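# Budgeting for a cleaning robot across 30 guest bathrooms

Posted in Facilities and Equipment, November

**Da-eun Yang**

I manage purchasing for Albers, a residential training center with 30 guest rooms, each with a private bathroom. Our board has asked for a written plan covering the purchase or lease of one mobile robot with an arm, to be used for wiping sinks and counters between stays. Floors and toilets would remain with our housekeeping staff.

I have two proposals in hand. Brarkon offers an outright sale with a service contract billed separately. Fitel offers a lease that includes service but sets a monthly limit of 200 working hours. Neither firm has given me a clear answer on consumables, spare fingertips, or the staff time needed to prepare a room before the machine enters it.

I would be grateful for advice on the following points:

- Which costs are commonly left out of the first-year budget?
- Should the trial be held in our own bathrooms or at the supplier's site?
- Is one machine a reasonable start, or should a second be planned for from the beginning?

Our rooms were fitted out at different times, and the vanities are not uniform. Doorways are narrow in the older wing. Any figures you are able to share would be treated as general guidance only.

---

**Mullow Facilities Office**

Our office completed a similar purchase for a staff residence, and we would recommend that the budget be built from the task outward. The price of the machine is the easiest figure to obtain and the least useful when considered alone.

Before requesting a revised quotation, please prepare a written description of one typical bathroom. It should state the height and depth of the basin, the type of faucet, the items permitted to remain on the counter, and the distance between the vanity and the toilet. A supplier who has seen this document cannot later charge for "unexpected site conditions," a line that appeared on our own first invoice.

The layout around the basin deserves particular attention. A single-lever faucet, a bottle left at one end of the counter, a cabinet mounted above, and a toilet close by all limit the directions from which an arm may approach.
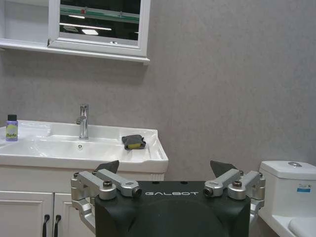
## Items we would include in the first-year budget

1. **Cloths and sponges.** We began with 110 cloths and found the quantity too small once laundering time was counted. Ask whether the supplier requires its own cloths or will approve a standard type. An approved standard type is considerably cheaper.
2. **Fingertips and grip surfaces.** Treat these as wearing parts. Obtain a unit price in writing and the expected delivery time.
3. **Protection against moisture.** Ask which parts of the hand may be exposed to water and cleaning products, and whether damage from either is covered under warranty.
4. **Staff preparation time.** Someone must clear personal items, open the door, and confirm that the room is vacant. In our residence this amounted to almost 2 hours per day in the first month.
5. **Training.** The quotation may cover the first group of employees only. Staff turnover should be assumed.
6. **Doorways and thresholds.** Small ramps are inexpensive. Widening a door is a building project and belongs in a separate budget.

With regard to the trial, we would insist on your own rooms. Choose one bathroom from each wing, and ask that the full basin be wiped, including the area under the faucet and the lowest part of the bowl. A flat counter is a simple surface. The inside of a bowl curves in every direction, and the hand must keep the cloth pressed against it without touching the ceramic with metal parts.
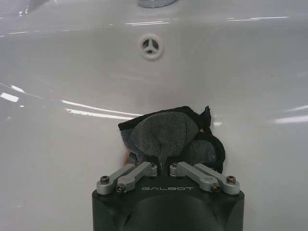
It is also advisable to agree beforehand on how the result will be judged. We used a checklist completed by a housekeeping supervisor who had not watched the work being done. The supplier objected at first but accepted the arrangement when it was written into the trial terms. Please also ask for the time taken per basin, measured from entry into the room to departure, as sales material often gives the wiping time alone.

On the question of a second machine, we would suggest an option to buy at a fixed price, valid for one year. We did not obtain this and paid more for the second unit.

---

**ridgeline_ops**

Take the lease. Technology changes quickly and a purchased machine will lose value. I would not worry about the hour limit for 30 rooms. Check the cancellation terms.

---

**Da-eun Yang**

Thank you both. I have asked Fitel and Brarkon to quote again on the basis of a written room description, with cloths and fingertips listed separately. Brarkon has agreed to a trial in the older wing, beginning on a Monday. Fitel has asked for a site visit first, and I am waiting for its cancellation terms. May I ask the Mullow office whether its supervisor checklist covered the faucet as well as the basin?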